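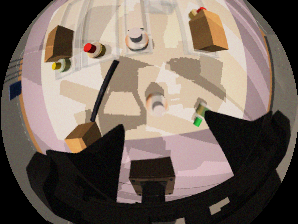
Ismail
Responsable de simulación y, desde enero, de disculpas por escrito

Quiénes somos

En Fleda enseñamos a brazos robóticos a manejar tubos, tapones y cajas pequeñas para laboratorios que prefieren dedicar a su gente a otra cosa. Empezamos siempre en simulación: una pinza negra de dos dedos, una gradilla transparente, cilindros con tapas de colores y cajas de cartón que no se quejan. Allí romper algo sale gratis. Fuera, según nuestro contable, no.

La mayoría de las empresas dedican esta página a sus valores. Nosotros preferimos contar lo de Brenach.

Brenach es nuestro controlador de agarre. En enero superó 598 de 600 pruebas simuladas y lo celebramos con una tarta bastante mala. Los dos fallos se archivaron como ruido. Al pasarlo a la celda real de Wedine, nuestro banco de ensayos, el brazo cerró la pinza antes de tiempo, empujó un tubo contra la gradilla y siguió apretando con la convicción de quien tiene un buen informe detrás. La parada de emergencia funcionó. La gradilla, ya no. Los tubos llevaban agua y la celda estaba cerrada, así que el parte de daños cabía en media página.

Los dos fallos archivados eran el mismo fallo. Cuando un dedo tapaba parte de un tubo inclinado, el sistema calculaba mal la distancia y daba por buena la última posición conocida. En simulación el contacto era demasiado blando y casi siempre se salvaba. El plástico de verdad resultó menos comprensivo.

Desde entonces trabajamos de otra manera:

Ningún fallo se archiva sin causa escrita. «Ruido» ya no es una causa.
Si la pinza pierde de vista el tubo, para y retrocede.
El límite de fuerza vive en un circuito aparte, donde Brenach no puede opinar.
Cada versión pasa 230 pruebas con objetos tapados o inclinados antes de acercarse a Wedine.

La primera tanda de esas pruebas nos llevó casi 80 horas y fue humillante – la recomendamos. Si quiere ver el informe completo, pídalo desde la página de contacto. También guardamos la gradilla rota, en la estantería de la entrada, junto al extintor.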